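Truvdale Furniture Bank Moves to Larger Building, Opens Second Pickup Day

TRUVDALE — The Truvdale Furniture Bank will reopen in November in a former carpet showroom on Loreck Street, giving it more than 943 square feet of extra storage and a loading door that trucks can back up to.

The furniture bank takes in used household furniture and passes it on at no charge to people setting up a home, including families leaving shelters and tenants who have lost their belongings to fire or flooding. Last year it supplied 311 households with 1,173 pieces, mostly beds, dressers, tables and chairs.

"Storage was what held us back," said Rohani Purba, director of the furniture bank. "We were turning down good dining tables in the spring and then running out of them by August. At Loreck Street we can say yes when the phone rings and hold a piece until the right household comes along."

The old site on Belex Avenue had one narrow stairway and no elevator, so larger items had to be kept on the ground floor, in the same room where clients came to choose their furniture. The new building is all on one level. Storage and the selection room are separated by a wall, and there is a small repair bench near the loading door.

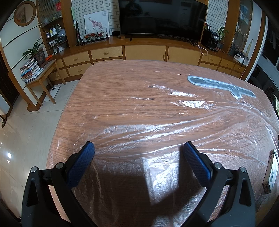
Tables remain the item in shortest supply. The furniture bank accepts kitchen and dining tables of any size as long as the top is sound and the legs are firm. Scratches, water rings and worn finish are fine. Glass tops can be accepted only if the glass is free of chips. Donors are asked to remove loose leaves and tape the hardware inside a labeled bag.

Mattresses must be clean, with no tears or stains. The furniture bank cannot take cribs, recliners, office cubicles or large appliances.

With the move, home pickup will expand from one day a week to 2. Rawat Moving & Storage will provide a truck and a driver for the added day under a one-year agreement. Pickup is free within Truvdale city limits. Donors outside the city can bring items to the loading door between 9 a.m. and 3 p.m. on any open day.

"People often call us in the middle of a move, with a closing date coming up," Purba said. "A second truck day means a shorter wait for them."

Clients are referred by caseworkers, schools and housing agencies. Referral forms already sent to the Belex Avenue office remain valid and do not need to be filed again. The phone number and mailing address will stay the same.

The Belex Avenue site will stop taking donations at the end of October.

Media contact: Rohani Purba, Truvdale Furniture Bank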